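석 달 써 본 두켈(Dukell) 하루 기록장, 늦은 나이에 뭔가 시작한 사람의 후기

다이어리 후기를 쓰게 될 줄은 몰랐어요. 저는 원래 다이어리를 끝까지 써 본 적이 없는 사람이거든요. 1월에 사서 2월 중순까지 쓰고, 나머지는 장보기 메모지로 찢어 쓰는 쪽입니다. 집에 그런 게 네 권쯤 있어요. 한 권은 심지어 가죽 표지(선물 받은 거라 버리지도 못하고).

그런데 올해는 3월에 시작해서 지금까지 쓰고 있어요! 두켈에서 나온 날짜 없는 기록장인데, 친구들한테 하도 얘기했더니 그만 좀 하고 블로그에 쓰라고 하더라고요. 그래서 씁니다. 제 돈 주고 샀고 협찬 아니에요.

일단 왜 샀는지부터. 저는 작년에 마흔아홉이 됐고, 그 무렵에 첼로를 배우기 시작했어요. 악보도 더듬더듬 읽는 수준에서요. 주변 반응은 대체로 다정했는데 다정한 말 속에 꼭 뭐가 하나씩 들어 있더라고요. "그 나이에 대단하다." "손가락 굳기 전에 하지 그랬어." 칭찬인 건 아는데 듣고 집에 오면 괜히 활을 꺼내기가 싫어졌어요. 그래서 연습한 걸 어디다 적어 두면 좀 낫지 않을까, 그 생각으로 기록장을 찾아다녔습니다.

처음엔 투스비(Tusby)라는 앱을 썼어요. 무료고 예쁘고 알림도 귀엽습니다. 근데 이 앱은 연속 기록을 세 줘요. 며칠째 성공! 하고 폭죽이 터지다가 하루 빠지면 0으로 돌아갑니다. 감기로 앓아누운 다음 날 그 0을 보는데 진짜 서럽더라고요. 이틀 더 안 했어요. 그러다 결국 지웠고요. 이런 방식이 맞는 분도 분명히 있을 텐데 저는 숫자한테 혼나는 기분이 들면 도망가는 사람이에요.
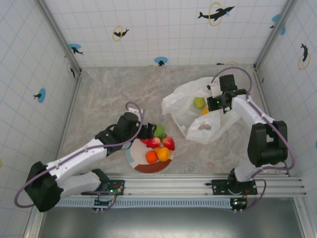

두켈 기록장은 그 점에서 아주 무심해요. 날짜가 없으니까 빠진 날이 빈칸으로 남지 않습니다. 일주일 쉬고 다시 펴도 그냥 다음 쪽이에요. 이게 이렇게 마음이 편할 일인가 싶을 만큼 편해요. 처음에는 날짜를 직접 적다가 지금은 그것도 안 적고 '아침', '밤 열 시' 정도만 써요.

구성을 말씀드리면, 총 181쪽이고 한 쪽이 하루치입니다. 위쪽에 '오늘 한 것' 칸이 있고, 가운데는 줄 없는 넓은 칸, 맨 아래에 '내일의 나에게'라는 작은 칸이 있어요. 처음엔 이 마지막 칸이 너무 오글거려서 비워 뒀어요. 내일의 나한테 무슨 할 말이 있다고. 그러다 어느 밤에 '활 털 조이지 말고 넣어 둠, 꺼낼 때 조일 것' 이렇게 써 놨는데 다음 날 그걸 읽고 정말로 도움이 됐어요. 그 뒤로는 실용적인 쪽으로 잘 쓰고 있습니다. 가끔은 '김치찌개 남았음'도 써요. 첼로랑 아무 상관 없지만 뭐 어때요.

종이는 140그램입니다. 이 정도면 꽤 두꺼워요. 제가 쓰는 만년필이 잉크가 콸콸 나오는 편인데 뒷면에 배지 않았어요. 형광펜도 괜찮았고요. 대신 두꺼운 만큼 책이 뚱뚱하고 무겁습니다. 가방에 넣고 다닐 생각이시면 서점에서 꼭 한번 들어 보세요. 저는 첼로도 메고 다니는 판이라 기록장까지는 못 들고 다니겠더라고요. 침대 옆에 두고 씁니다.

제본은 좀 아쉬워요. 활짝 펴지긴 하는데 앞쪽 스무 장 정도는 힘을 줘서 눌러야 했어요. 지금은 길이 들어서 얌전히 펴집니다. 그리고 가름끈! 가름끈이 너무 짧아요. 대각선으로 빼면 모서리 밖으로 나올락 말락 해요. 이 가격에 가름끈을 왜 아꼈는지 모르겠어요. 저는 집에 있던 리본을 잘라서 하나 더 붙였습니다.

중간에 열 쪽마다 질문이 하나씩 나오는 페이지가 있는데, 이건 취향을 탈 것 같아요. 좋았던 질문은 '최근에 처음 해 본 것은?'이었어요. 별거 없을 줄 알았는데 쓰다 보니 한 쪽이 꽉 찼어요. 새로 생긴 국숫집 간 것, 버스 반대로 탔는데 그냥 종점까지 가 본 것, 비브라토 흉내 내 본 것(소리는 염소 같았어요). 반대로 별로였던 질문은 '5년 뒤의 당신은 어떤 모습인가요?'. 아니 그걸 알면 제가 여기다 이러고 있겠냐고요. 그 페이지에는 스티커 붙였습니다.

모엔센(Mogensen) 기록장이랑 비교해 달라는 분이 계실 것 같아서 조금만 쓸게요. 동생이 그걸 써서 저도 한 2주 얻어 써 봤습니다. 모엔센은 목표를 먼저 쓰고 거꾸로 계획을 쪼개 내려오는 방식이에요. 시험 준비하시거나 마감이 있는 분이면 그쪽이 훨씬 나을 거예요. 칸도 촘촘하고 분기별 점검표도 잘 돼 있고요. 저처럼 딱히 도착할 데가 없는 사람한테는 첫 장부터 어려웠어요. '최종 목표' 칸에 뭘 써야 할지 몰라서 '첼로'라고만 썼답니다. 동생이 그걸 보고 한참 웃었어요.
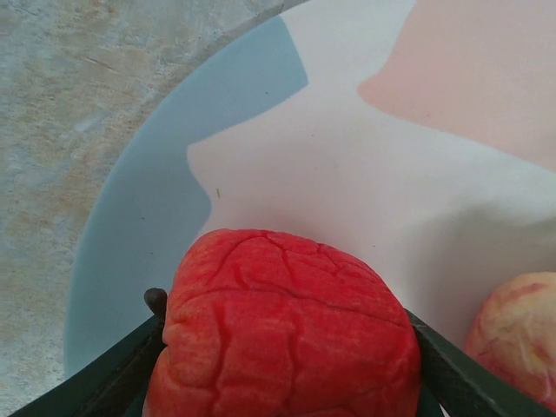
쪼글쪼글 주름진 빨간 열매 모양, 가까이에서

석 달 쓰면서 제일 크게 달라진 건 뒤를 넘겨 보는 버릇이에요. 지금까지 85쪽을 썼는데요, 앞쪽을 보면 '오늘 개방현만 30분, 팔 아픔' 이런 게 계속 나와요. 그때는 제자리걸음이라고 생각했거든요. 근데 어느 순간부터 팔 아프다는 말이 사라지고 대신 '4번 손가락이 자꾸 낮다'가 나와요. 고민의 종류가 바뀐 거죠. 연습할 때는 하나도 못 느꼈던 변화라서 저 혼자 침대에 앉아서 조금 울컥했습니다. 남편은 자고 있었고요.

그렇다고 이 기록장이 사람을 부지런하게 만들어 주냐 하면 그건 아니에요. 저 여전히 연습 빼먹어요. 5월에는 열흘 넘게 한 번도 안 폈어요. 다만 예전 같으면 거기서 끝났을 텐데 이번엔 다시 폈다는 거, 저한테는 그게 커요. 늦게 시작했으니 쉬면 안 된다고 스스로를 들볶던 것도 많이 줄었고요. 어차피 누가 시계 들고 서 있는 것도 아닌데 왜 그렇게 급했나 몰라요.

구입은 디네오(Dineo) 온라인 문구점에서 했어요. 제가 살 때 그 상품에 후기가 2,679개 달려 있었는데, 별점 낮은 것부터 읽는 버릇이 있어서 그것만 한참 읽었습니다. 배송 중에 모서리가 찍혔다는 얘기가 많았고 제 것도 오른쪽 아래가 살짝 눌려서 왔어요. 쓰는 데는 지장 없어서 교환은 안 했는데 선물용이면 신경 쓰일 만해요. 상자 없이 얇은 봉투에 넣어서 보내더라고요. 이건 좀 고쳐 줬으면!

색은 회청색, 겨자색, 진한 초록 세 가지였고 저는 겨자색을 골랐어요. 화면보다 실물이 좀 더 탁합니다. 천 표지라 먼지가 잘 붙어요. 고양이 키우시는 분은 각오하셔야 하고, 커피 한 방울 흘린 자국도 그대로 남았어요. 물티슈로 문질렀더니 더 번졌으니까 저처럼 하지 마세요.

이런 분께는 권하고 싶어요. 빈칸만 보면 죄책감이 드는 분, 뭔가를 늦게 시작해서 자꾸 남의 속도를 곁눈질하게 되는 분, 그리고 만년필 쓰시는 분(종이 정말 좋아요). 일정 관리가 필요하신 분께는 비추예요. 달력이 한 장도 없거든요. 병원 예약 같은 건 저도 그냥 냉장고 달력에 씁니다.

별점은 다섯 개 중에 네 개 드릴게요. 하나는 가름끈 때문에 뺐어요. 다 쓰면 한 권 더 살 생각이고, 다음엔 진한 초록으로 가려고요. 혹시 이 기록장에 맞는 투명 커버 파는 데 아시는 분 계시면 댓글로 좀 알려 주세요. 일반 A5용은 두께 때문에 안 들어가요.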